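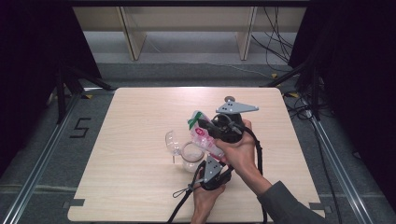

A jar and a printed packet on one of the tables.

Lachlan Strachan had been head of Udholm School for eleven weeks when the timetable software stopped working. He and two deputies wrote out the following fortnight by hand, on the backs of old seating plans.

"I learned the building that way," he says. "I could tell you which rooms were free on a Thursday after lunch, and I still can."

The school has 603 pupils this year, up from 512 when he arrived. Most of the growth has come from the new houses on the Niven side of town, where the nearest secondary is full. Strachan had asked for two extra classrooms by the start of term. He got one, and a promise of the other by May.

The change parents ask him about most is the school day. From this term lessons start at 9.10 instead of 8.40, and the last bell is 30 minutes later to match. The idea came from the bus timetable. Pupils from Cilberg were arriving after registration three days out of five, and were being marked late for it.

"They were getting detentions for something the driver did," he says. "I looked at the list of late marks and it was the same village all the way down. You can't run it like that."

Not everyone was pleased. The school sent a survey home and 300 families filled it in. Of those, 91 were against, mostly parents who start work early and now have to find somewhere for younger children to be. Strachan has opened the dining hall from eight o'clock, with toast and a member of staff, and says it will stay open for as long as it is used.

"I rang a fair few of those parents myself. Some of them still think I'm wrong. One told me so again outside the chemist."

He taught geography for fourteen years before going into management, and still takes one Year 8 class. It is the part of the week he would be slowest to give up. The class is doing rivers at the moment — they will walk up to the weir at Sorine before half-term if the weather holds.

Homework has changed too, though less than he wanted. Years 7 and 8 now have two set evenings a week, and departments have to share them out. Maths and English kept their own slots after a long staff meeting. "I lost that one," he says. "They made a decent case, so fine."

On results he is careful. Last year's were better in the sciences and flat in languages, where the school was without a permanent German teacher from January. A new one started this month. He would like to see three years of figures before he says anything about a trend.

Asked what is left on his list, he mentions the bike sheds, which leak, and the second classroom. The foundations are in. The builders are due back on Monday.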